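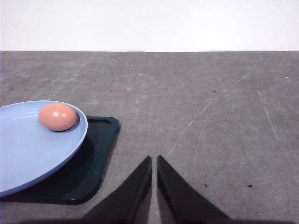
Visite du club de robotique de Pulaten, en septembre

L'invitation annonçait une « matinée portes ouvertes de l'atelier Lellton, café offert ». Le café était offert, en effet. Il était aussi froid, mais il faut croire que l'offre portait sur le café et pas sur sa température. J'étais venu pour les robots, donc passons.

Lellton, c'est le nom du projet que le club étudiant de Pulaten traîne depuis deux rentrées : apprendre à un bras à mettre la table du petit déjeuner. Toute la table, plateau, assiette, œuf. Le jour où ça marchera sans surveillance, ils s'inscriront à la coupe Bravholm, qui oppose chaque printemps des équipes d'écoles sur des tâches ménagères. En attendant, ils ouvrent leurs portes à qui veut bien monter l'escalier. L'ascenseur est réservé au matériel, et le panneau qui le précise est la première chose qu'on lit en entrant. On sait tout de suite où l'on se situe dans la hiérarchie.

L'atelier occupe une ancienne salle de dessin. On y a gardé les grandes fenêtres et les tabourets, ces derniers conçus manifestement par quelqu'un qui n'aimait pas les dessinateurs. Le long du mur, des étagères avec des bacs étiquetés : « vis », « vis (autres) », « ne pas ouvrir ». J'ai demandé ce qu'il y avait dans le troisième. Des vis.

La visite commence par un exposé. L'étudiante qui le faisait avait préparé des diapositives et a eu la bonté d'en sauter la moitié. J'ai retenu que l'équipe ne programme plus les gestes un par un. Les membres guident le bras à la main, recommencent, recommencent encore, et un modèle apprend à partir de ces démonstrations. Ils en ont enregistré 1 994 jusqu'ici. L'objectif est de 4 000 avant la coupe, et le ton sur lequel ce chiffre a été prononcé laissait deviner quelques soirées d'hiver bien remplies. Chaque démonstration est relue par un autre membre que celui qui l'a faite, ce qui a créé, m'a-t-on glissé, des tensions que la robotique seule n'explique pas.

On passe ensuite au poste de travail. La pince a deux doigts noirs, assez pointus, et pas l'air commode. L'exercice du moment consiste à s'occuper d'un œuf brun et d'une assiette ovale bleu lavande, le tout avec un plateau vert canard qui a une poignée ajourée. L'assiette déborde du plateau d'un côté. J'ai voulu la recentrer, réflexe de belle-mère, et trois personnes ont dit « non » en même temps. Les positions de départ changent d'un essai à l'autre, exprès, sans quoi le bras n'apprendrait à servir qu'un seul petit déjeuner, toujours le même, au même endroit. J'ai connu des hôtels qui fonctionnaient ainsi.

Pourquoi un œuf ? J'ai posé la question, comme tous les visiteurs avant moi, à en juger par le soupir. Réponse : c'est lisse, ça roule, ça n'a pas de bon côté, et tout le monde comprend immédiatement quand c'est raté. Un visiteur du groupe a voulu savoir s'il était dur ou cru. On lui a répondu que le règlement Bravholm ne le précisait pas, et que l'équipe non plus.

Deux essais étaient prévus au programme, et deux seulement, l'horaire étant tenu par un minuteur de cuisine en forme de tomate. Au premier, le bras s'est approché avec une lenteur de notaire, s'est arrêté au-dessus de l'assiette et n'a plus bougé. Nous avons attendu. Quelqu'un a toussé. Un étudiant a tapé quelque chose au clavier, puis a expliqué que le système « hésitait entre deux prises ». C'est exactement ce que je fais devant les buffets, et personne ne m'a jamais financé pour cela. Au second, la pince est descendue, a pris l'œuf, l'a soulevé, l'a reposé presque au même endroit et s'est retirée. Applaudissements. J'ai applaudi aussi, un peu honteux d'être aussi content.

La partie la plus intéressante est venue après, une fois le gros du groupe reparti vers les brioches. J'ai pu feuilleter le cahier des échecs, un vrai cahier, à spirale, où chaque raté est noté à la main. « Serré trop tôt. » « A pris le bord de l'assiette. » « A pris l'ombre de l'assiette. » Celui-là revient souvent : l'ombre sur le plateau est sombre, et le modèle s'y est longtemps laissé prendre. Ils ont corrigé le problème en variant l'éclairage, avec une lampe de bureau que l'on déplace entre les séries. Une page entière porte un seul mot, que je ne recopierai pas.

Le logiciel de suivi s'appelle Rafferty. Il est fait maison et affiche les essais en colonnes vertes et rouges. Beaucoup de vert sur les dernières semaines, je le dis sans ironie. Le mois précédent tirait franchement sur la tomate.

Quelques renseignements pour ceux qui voudraient y aller. Les visites ont lieu le matin, à dix heures, par groupes de 20 au maximum, et il faut s'inscrire auprès du club. Prévoir une heure et demie, davantage si l'on pose la question de l'œuf. Les enfants sont les bienvenus et posent de meilleures questions que nous. On se gare derrière le gymnase. Les brioches partent vite, mieux vaut se servir avant l'exposé. Quant au café, apportez le vôtre.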